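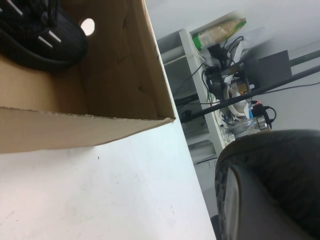 ### 4.2 Getting through the door

I went into this part of the study expecting parents to talk about price. They did, a bit, but what they really wanted to talk about was the first few minutes of a visit: the stairs, the coats, the snack somebody dropped in the parking lot, and above all the shoes. I had 14 families keeping diaries of their toddler gym mornings at Nellus and Storneck, and between them they gave me 58 usable entries. When I sat down to code those entries I kept having to stretch my "arrival" category, until it was so big that I gave up and split it into waiting, paying and undressing.

Undressing is the messy one. Both gyms are socks only, and both have a bench by the door, but the Nellus bench faces the play floor and the Storneck bench faces a wall. I hadn't thought this mattered at all! Then I read the Nellus diaries, where child after child is described as trying to bolt with one shoe still on (a single shoe in an open cardboard box is shown in Figure 1), and parents write about pinning a foot under an elbow while they hunt for the other sock. One mother called it "the part where I sweat." The Storneck entries are calmer and also shorter, so I want to be careful here — a parent who is bored on a bench may just have less to say.

Tharun Kartha read all the entries separately from me, and we disagreed on 4 of them. Three were about whether a meltdown at the front desk belonged under waiting or paying. We settled on waiting, mostly on the grounds that the children had no idea any money was involved. The last one was a grandfather's entry that was almost entirely about a vending machine, and we left that uncoded.

I also asked families what they would change. Cubbies low enough for a two-year-old came up a lot, and so did a gate between the bench and the mats. Cifuentes makes a similar point in her work on swim lessons, where the changing room takes up so much of everyone's patience that the lesson itself starts on a bad foot. Kuken found less of an effect, though those children were older and could mostly manage their own laces.

Annual pass holders wrote less about arrival in November than they had at the start. I come back to them in Section 4.3, along with the siblings.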